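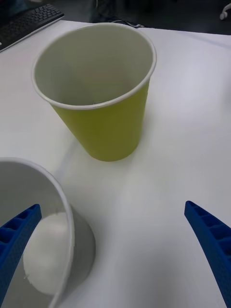 What should you pay for first when you're setting up a robot bench?

Start with whatever decides the size and shape of everything else, which for most small setups means the table and the reach of the arms. Leave the gripper fingers and the small stuff for later in the list, but put a line in the budget for them on day one so the money is still there when you get to them.

Chapter 4
Buying the Bench: Money, Lead Times and the Stuff Between the Big Boxes

I love this chapter, and I know that's an odd thing to say about a chapter on purchasing. Most of my students skip ahead to motion planning and come back here in a panic when a purchase request is due. Please don't! You can learn a lot of robotics from a good parts list, and you'll sleep better too.

The running case for the next three sections is the Skalia bench: two arms on opposite sides of a white table, handling light everyday things like paper cups and drink cans. I picked it on purpose. The objects cost next to nothing, so every dollar you see in the worksheets goes to equipment, people's hours or mistakes, and mistakes get their own column in my spreadsheet. (It's the orange one. You'll meet it in Section 4.3.)

4.1 Write down the job before you open a catalog

When I planned my first two-arm setup I began with a catalog, a highlighter and a lot of coffee. I came out with a lovely pair of Carnov arms and a table they didn't fit on. The arms were fine, the table was fine, and the bolts had nowhere to go. I paid for an adapter plate, then paid to ship it back, then paid for a second one.

So before any prices, write one page that says what gets picked up, how wide it is at its widest, what it weighs when full if it can be full, and where it gets put down. Add how long the whole job may take. If two arms will share one table, sketch the patch in the middle where they can both reach, and mark it as the expensive patch, because that is where you'll spend your testing hours.

Look at the cups and the can in the figures as you do it. A paper cup standing up asks for one kind of grip and a can on its side asks for another, and your page should list both, even if they turn out to need the same gripper. If it's on the page, somebody will test it before the invoice comes.
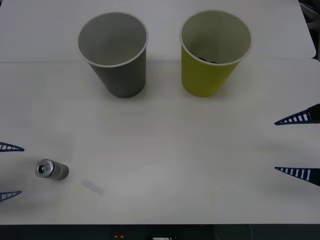

Merike Krūmiņa wrote to me after reading a draft of this section and disagreed with the order. She would price the cables, mounts and power first, on the grounds that people always fight for the arms and always forget the rest, and she has seen a finished pair of arms sit in their boxes for a whole summer waiting for the right connectors. I've thought about it a good deal and I still do the job page first, but I moved cables up to second place because of her letter.

4.2 Three piles of money

Once the page is written I sort everything into piles. The first is what I call the long wait: arms, controllers, and the table if it's made to order. Order these early, get the lead time in writing, and ask what happens to the price if the date slips. The second is the short wait, where I put cameras, grippers, lights, mounts and cables. The third is what gets used up. That's fingertips, tape, cleaning cloths, test objects, replacement cables, and all the things that go into a cart at nine in the evening when a demo is due the next morning.

The third pile is the one I got wrong for years. I used to write a single line called "misc" and hope. For the Skalia bench I set it at 3,000 dollars for the year, and it includes 40 spare fingertips, which looks like a lot until you've trained a new group of operators on two arms at once. 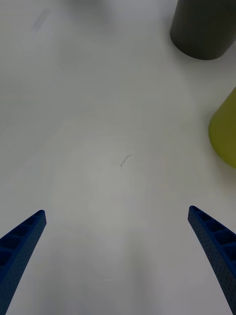

Figure 4.3. Two blue gripper fingers over the open part of the white tabletop.

Grippers are in the second pile, though quotes have a way of pulling them out of it. Our limit for the pair was 2,000 dollars. Vurunus came in under that, but their price left out the mounting parts. Gauthier came in at 2,069 with everything in the box, and I spent a silly amount of time being annoyed about the last sixty-nine dollars before I added the mounts to the cheaper quote and saw that it had gone well past both numbers. Always compare quotes with the same things in them! Exercise 2 gives you the two quotes with the lines scrambled, and I'd like you to rebuild them side by side before you pick one.

A word on table surfaces, while we're spending. A plain matte one is kind to cameras and shows every scuff, so the cleaning cloths in pile three aren't a joke. Ask for a sample of the top and live with it for a week. Asanka Saha keeps his samples in a drawer with the supplier's name penciled on the back, and I've copied him ever since. 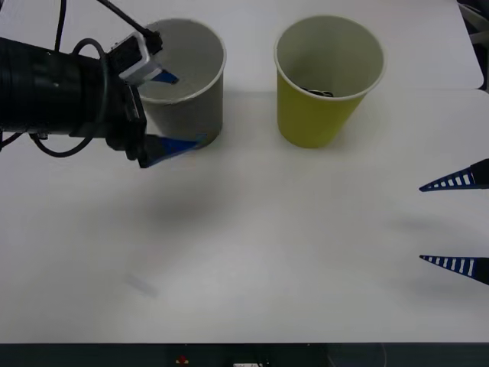
How do you decide whether a second arm is worth the money?

Take the job page and mark each step that truly needs two grippers at the same moment. If there are such steps, price the second arm together with its own gripper, cables, mount and setup hours, then compare that total with the cost of a simple fixture that could hold the object still. If there are none, buy one arm, leave room on the table for another, and put the second one in next year's plan.

4.3 Reading a quote line by line

Get out a pencil for this section. Worksheet 4A has a two-arm quote with eleven lines on it, and four of them have a problem that would cost you real money. Read the lines from the bottom up, starting with shipping and the warranty terms, and write your guess next to each one before you turn to the worked version at the back of the book.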